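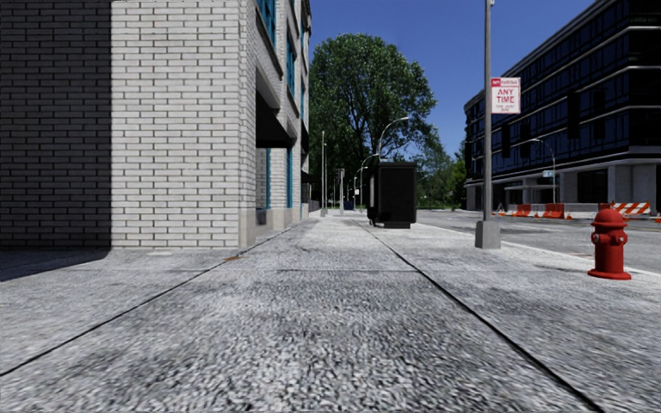 보도 콘크리트의 신축줄눈에 실란트를 채울 때 슬래브 표면과 같은 높이까지 채워야 합니까?

슬래브 표면보다 몇 밀리미터 낮게 마감합니다. 여름에 줄눈 폭이 줄면 실란트가 위로 밀려 올라오기 때문에, 표면과 같은 높이로 채우면 튀어나온 부분이 신발과 바퀴에 뜯깁니다.

분류: 외부 포장 > 줄눈·실란트 > 메일링 리스트 보관함
최종 수정: 3월, 오후 4:10

제목: Re: [포장유지] Nuswood 단지 보도 줄눈 재시공, 백업재 규격과 양생 문의
스레드 번호: 1511

앞의 문답은 지난 스레드에서 합의된 내용이라 맨 위에 옮겨 두었습니다. 이하 문의하신 순서대로 답합니다. 인용문은 필요한 부분만 남겼습니다.

> Nuswood 단지 북측 보도의 신축줄눈을 다시 시공하려고 합니다. 총 연장은
> 400 m이고, 줄눈 폭은 10 mm로 설계되어 있습니다. 기존 실란트는 한쪽 면에서
> 떨어진 구간이 많고, 일부는 손으로 당겨도 길게 빠집니다.
>
> 첫째, 백업재를 줄눈 폭과 같은 규격으로 쓰면 되는지요. 시공사는 폭이
> 같아야 정확히 들어간다고 합니다.

같은 규격으로는 고정되지 않습니다. 백업재는 줄눈 폭보다 한 단계 굵은 것을 써서 눌린 상태로 들어가게 해야 합니다. 폭과 지름이 같으면 실란트를 충전하는 압력에 백업재가 내려가고, 그만큼 실란트 단면이 두꺼워집니다. 두꺼운 단면은 잘 늘어나지 않으므로 응력이 접착면에 집중됩니다. 한쪽 면만 길게 떨어진 구간이 있다고 하셨는데, 기존 단면을 잘라 두께부터 재 보시기 바랍니다. 두께가 폭보다 크면 접착 불량으로 분류하기 전에 형상 문제를 먼저 의심해야 합니다.

단면 형상은 폭 대 두께를 2 대 1로 잡는 것이 무난합니다. 설계 폭에서는 두께가 폭의 절반이 됩니다. 다만 제품별로 최소 두께가 따로 정해져 있으니 자료를 확인하십시오. 최소 두께가 이 비율보다 크면 최소 두께를 따릅니다. 두께는 가장자리가 아니라 중앙부에서 잽니다. 공구로 오목하게 누른 뒤의 값이어야 합니다.

설계 폭과 실제 폭이 같다고 가정하지 마십시오. 오래된 보도에서는 슬래브가 밀려 한쪽 줄눈은 닫히고 다음 줄눈은 벌어진 경우가 흔합니다. 현장에서 폭을 재고, 폭이 크게 다른 구간은 백업재 규격을 따로 잡으십시오. 한 가지 굵기만 가져가면 작업자는 넓은 곳에 두 가닥을 겹쳐 넣게 되고, 두 가닥 사이의 골로 실란트가 흘러 들어갑니다.

> 둘째, 백업재를 넣으면서 송곳으로 밀어 넣고 있습니다. 문제가 됩니까?

폐쇄 기포형이면 문제가 됩니다. 표피가 찢어지면 눌려 있던 기포에서 가스가 나오고, 굳지 않은 실란트에 기포가 생깁니다. 표면에는 작은 구멍이나 부푼 자국으로 남습니다. 끝이 둥근 롤러나 깊이 조절판이 달린 공구를 쓰십시오. 깊이 조절판은 나무토막에 나사를 박아 만들어도 됩니다. 이미 찢어진 백업재는 빼내고 새것으로 바꿉니다.

개방 기포형은 가스 문제가 덜하지만 물을 머금습니다. 보도처럼 위에서 물이 드는 수평 줄눈에는 권하지 않습니다.

> 셋째, 프라이머는 Vustine을 쓰고 실란트는 Finine으로 정했습니다. 콘크리트
> 면은 그라인더로 갈았고 바로 프라이머를 발랐습니다.

순서에 빠진 것이 있습니다. 그라인더로 간 면에는 미분이 남고, 그 위에 바른 프라이머는 콘크리트가 아니라 미분에 붙습니다. 연마 후 압축공기로 불어내고, 흡입 청소를 한 번 더 한 다음 도포해야 합니다. 압축공기는 유분 제거 필터를 통과한 것이어야 합니다. 흰 종이에 잠시 불어 얼룩이 생기는지 보면 현장에서도 판정할 수 있습니다.

물로 씻어냈다면 건조가 필요합니다. 표면 색이 돌아왔다고 마른 것으로 보지 마십시오. 비닐 조각을 테이프로 밀봉해 붙이고 다음 날 아침에 안쪽의 결로를 확인하는 방법이 가장 간단합니다. 이 방법은 윗면만 보는 것이므로 줄눈 측면은 수분계로 별도 확인하는 편이 좋습니다.

Vustine과 Finine의 조합이 맞는지는 여기서 답할 수 없습니다. 두 제품의 공급자에게 다공질 면에서의 접착 시험 성적을 서면으로 요청하십시오. 성적이 없으면 현장 시험을 합니다. 짧은 구간을 본 시공과 같은 조건으로 시공하고, 경화 후 양쪽 면을 칼로 잘라 손으로 당깁니다. 실란트 자체가 찢어지면 합격, 면에서 깨끗이 떨어지면 불합격입니다. 프라이머를 바르지 않은 구간도 나란히 만들어 두면 비교가 됩니다.

프라이머에는 도포 후 대기 시간과 유효 시간이 모두 있습니다. 대기 시간만 지키고 유효 시간을 넘기는 사례가 더 많습니다. 오전에 전체를 바르고 오후에 충전하는 공정은 피하고, 당일 충전할 수 있는 길이로 나누어 도포하십시오. 유효 시간을 넘긴 면을 덧바를지 다시 갈아낼지는 제품 자료에 따릅니다.

> 넷째, 물량입니다. 실란트를 줄눈 길이에 맞춰 주문했는데 시공사가 부족하다고
> 합니다. 얼마나 여유를 두어야 합니까?

물량은 길이만으로 나오지 않습니다. 폭과 두께와 길이를 곱해 부피를 구하십시오. 설계 폭 10 mm, 두께 5 mm이면 1 m에 50 mL이고, 400 m이면 20 L입니다. 여기에 손실과 폭 편차를 더합니다. 시공사가 부족하다고 하는 양이 이 값을 크게 넘는다면 대개 백업재가 규정 깊이보다 내려가 있습니다. 두께가 두 배가 되면 물량도 두 배입니다. 추가 주문 전에 백업재 깊이를 몇 곳 재 보십시오.

용기 수로 환산할 때는 표기 용량과 실제로 짜낼 수 있는 양이 다르다는 점도 고려해야 합니다. 내용량 700 mL짜리 대용량 포장을 건에 옮겨 담는 경우에는 옮기는 과정의 손실과 공기 혼입이 함께 생깁니다. 기포를 줄이려면 소시지형 포장을 그대로 쓰는 쪽이 낫습니다.

> 다섯째, 줄눈과 건물 외벽이 만나는 부분도 같은 방법으로 하면 됩니까?

같은 방법으로 하지 마십시오. 슬래브끼리의 줄눈은 대체로 수평 이동만 받지만, 외벽과 만나는 줄눈은 침하로 인한 수직 전단도 받습니다. 조적 벽이면 피착면이 두 종류가 됩니다. 콘크리트에 맞는 프라이머가 벽돌에도 맞는다는 보장이 없고, 벽돌 자체의 흡수율도 제품마다 다릅니다. 벽돌 면은 따로 접착 시험을 해야 합니다.

벽체에 방습층이나 물구멍이 있다면 실란트로 막지 않도록 위치를 먼저 표시하십시오. 보도면을 과거에 덧친 이력이 있으면 물구멍이 이미 보도 높이에 가까울 수 있습니다. 이 경우에는 줄눈만 고쳐서는 해결되지 않고 배수 계획을 다시 봐야 합니다.

자기수평형 실란트를 쓰는지도 확인이 필요합니다. 평탄한 보도에서는 편리하지만 경사로에서는 낮은 쪽으로 흐릅니다. 경사가 있는 구간과 벽 쪽 모서리는 비흘림형으로 바꾸고, 두 종류가 만나는 지점에서는 먼저 시공한 쪽이 굳은 뒤에 이어 붙입니다. 서로 다른 계열이면 접합부의 상용성도 확인해야 합니다.

> 여섯째, 양생 중 통행은 언제부터 가능합니까?

지촉 건조와 통행 가능 시점은 다릅니다. 겉이 끈적이지 않아도 속은 굳지 않은 상태이고, 이때 바퀴 하중이 걸리면 표면이 접혀 들어갑니다. 습기 경화형은 겉에서 속으로 굳으므로 두께와 기온, 습도에 따라 시간이 달라집니다. 제품 자료의 값은 표준 조건의 값입니다. 3월처럼 밤 기온이 낮은 시기에는 자료 값을 그대로 적용하지 말고, 같은 단면의 시험편을 현장에 함께 두었다가 잘라서 확인하십시오.

모래를 뿌려 통행을 앞당기는 방법이 가끔 언급되는데, 표면이 이미 막을 이룬 뒤에는 모래가 붙지 않고 막 이전에는 파고듭니다. 저는 쓰지 않습니다.

시공 시간대도 적어 두십시오. 줄눈은 기온이 낮을 때 넓고 높을 때 좁습니다. 새벽의 가장 넓은 상태에서 충전하면 이후에는 주로 압축을 받고, 한낮의 좁은 상태에서 충전하면 주로 인장을 받습니다. 연중 기온의 중간쯤에서 작업하는 것이 양쪽 모두에 유리합니다. 기록에는 슬래브 표면 온도를 남겨야 합니다. 기온만 적힌 기록은 나중에 하자 원인을 따질 때 쓸모가 적습니다.

추가로 Yurchenko 현장 스레드에 올라온 줄눈 단면 기록 양식을 참고하십시오. 구간 번호, 실측 폭, 백업재 규격과 깊이, 프라이머 도포 시각, 충전 시각, 표면 온도 칸이 있습니다. 양식에 접착 시험 결과 칸이 없으니 비고란에 적으면 됩니다. 구간 번호는 도면의 줄눈 기호와 일치시키십시오. 현장에서 임의로 붙인 번호는 보수 시점에 위치를 찾지 못합니다.

회신하실 때 다음 자료를 첨부해 주십시오.

- 떨어진 구간에서 잘라낸 기존 실란트의 단면 치수
- 폭이 가장 넓은 곳과 가장 좁은 곳의 실측값
- 기존 실란트의 계열(알 수 있는 경우)
- 경사 구간의 위치를 표시한 평면도

기존 실란트의 계열을 모르면 잔류물 제거 범위를 보수적으로 잡으십시오. 실리콘 계열은 얇게 남아도 다른 계열의 접착을 방해하고, 용제로 닦으면 오히려 콘크리트 공극으로 번집니다. 절삭으로 제거하는 편이 확실하고, 절삭하면 줄눈 폭이 넓어지므로 백업재는 절삭 후에 주문해야 합니다.

첨부 용량이 크면 리스트에서 반려되니 도면은 해당 쪽만 잘라 보내시기 바랍니다.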